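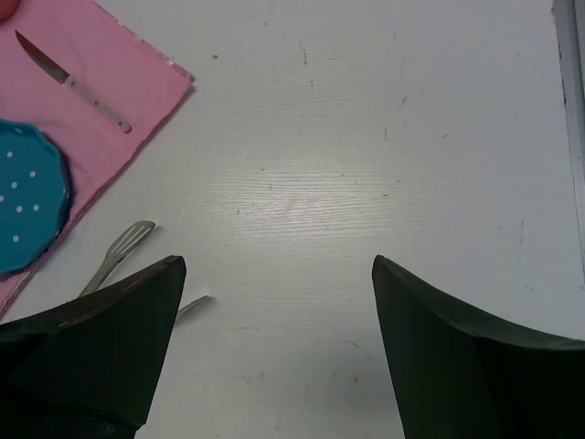
Buying a Two-Arm Table Cell: Common Questions

What does the Entili starter cell cost?
The base price is 3,000 per arm, and a cell takes 2 arms. Grippers are included. The enclosure is quoted separately by our Clenangate office.

Do I need two arms?
For picking up a fork, one will do. Place settings and cloth usually go better with two, so budget for both from the start.
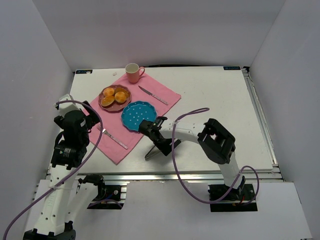 Two arms at a table setting, both mounted at the front rail.

What should I set aside for spares?
We suggest 300 a year for finger pads and cables – more if the cell runs every day.

Should I buy plates and cutlery from you?
No. Any household set is fine. Buy extra plates.

How long is delivery?
Cullberg ships in 7 weeks. Orders placed in May take longer.

Can I see one running first?
Yes, at the Edasden showroom. Book ahead and bring your table measurements.

Prices last checked Tue 1 October.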